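Search this repository Go
Tags: home & textiles / clothing / folding and putting away / README

# Wultdale Clothing Notes

Wultdale is a set of records on ordinary clothes in ordinary bedrooms: folded, hung up, dropped on the bed and left there. Trikum hosts the files. Cuson did the first round of labels and Barua did the second, and the two rounds disagree more than I'd like.

## What's in it

- 2,103 records, one garment each
- 18 garment types
- 2 label rounds, kept in separate columns

I have not merged the rounds. People keep asking for one clean column, and I don't believe a clean column would be any more correct.

## Labels I don't trust

**"Folded."** Cuson used it for anything with a crease across it. Barua wanted the waistband or collar lined up along one side. Check which one you're reading before you quote a rate.

**"Jeans."** Denim with an elasticated waist and a drawstring went under jeans in one round and under "casual pants" in the other. I lean toward jeans, but I wouldn't bet on it.

**"Put away."** A rail, a rack and a wardrobe all count. So does a headboard with clothes hanging behind it, according to one labeler. I doubt it.

**"Surface."** Patterned bedsheets are listed by main color only. Teal with cream flowers becomes "teal." Anyone studying how well a garment stands out against its bedding should look for themselves.

The jeans on the bed, and the rack and wardrobe in the same home:
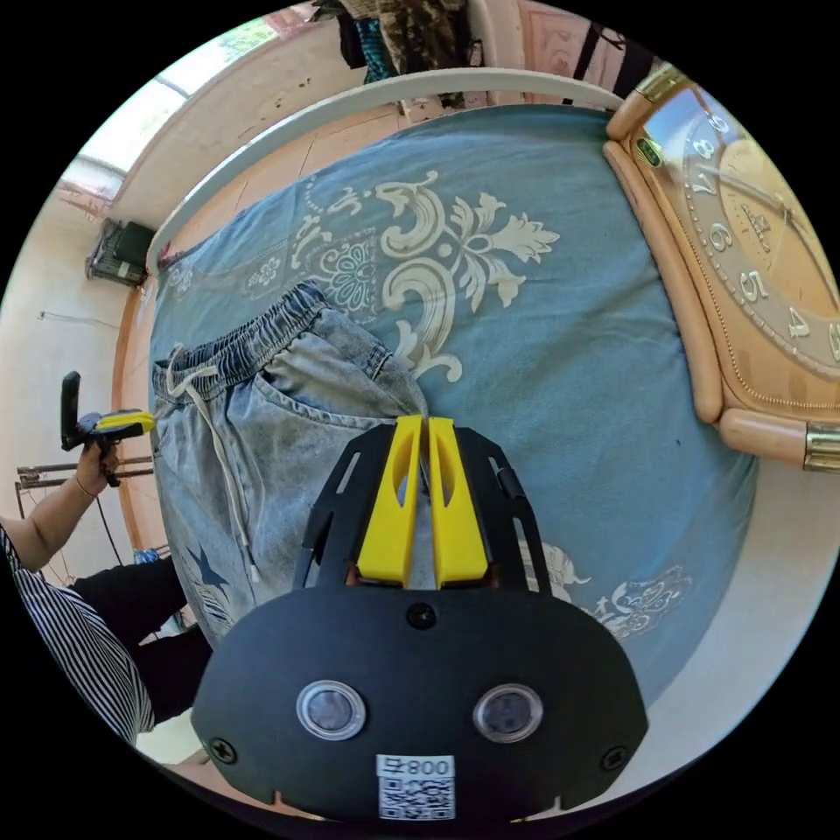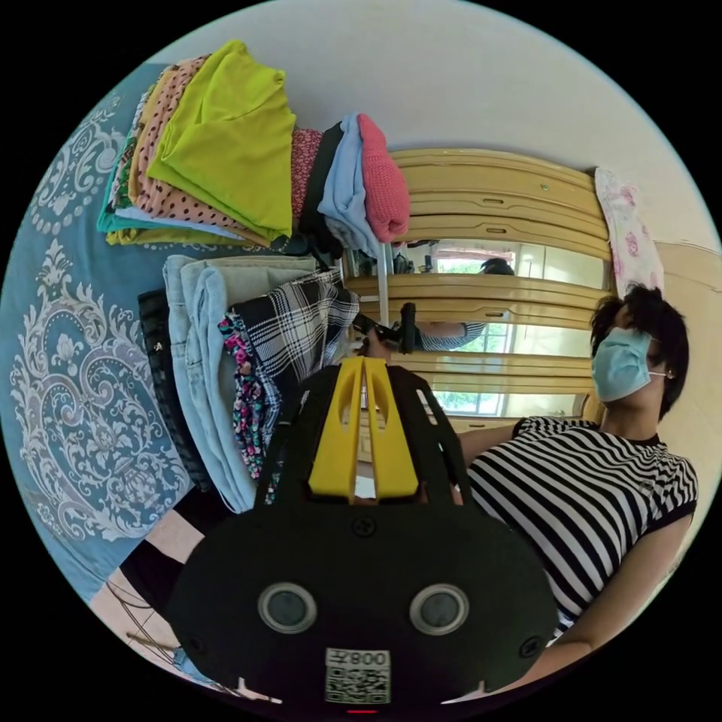
## Before you use it

Start with the 800 records where both rounds agree. Agreement doesn't make them right, but the arguments are shorter. Please don't use any of this to claim that one way of folding saves space. Nothing was measured.

Corrections are welcome if they name the record and the column. "Looks wrong" gets closed.

This site uses cookies to remember your settings. Accept / Manage choices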